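4.2 Cloth handling with the shop-built gripper
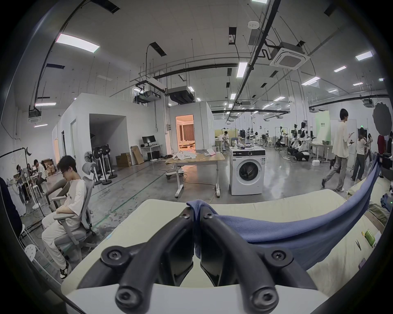
Claims that a cheap gripper made in a shared workshop can handle fabric as well as a bought one deserve some doubt, and our own build is no exception. We logged 91 tries with the Limora fingers over the padded table. A hold like the one in Figure 3, with the blue cloth pinched between the two curved fingers and one corner draped over the left fingertip, was scored as a grasp. That is a generous rule - it says nothing about whether the cloth could then be folded. Under a stricter rule, which asked for a single layer at the tips, the count fell to 43. The Avwood notes report better numbers for a similar design, but they do not say how a grasp was judged.

Figure 3. Limora fingers holding a blue cloth.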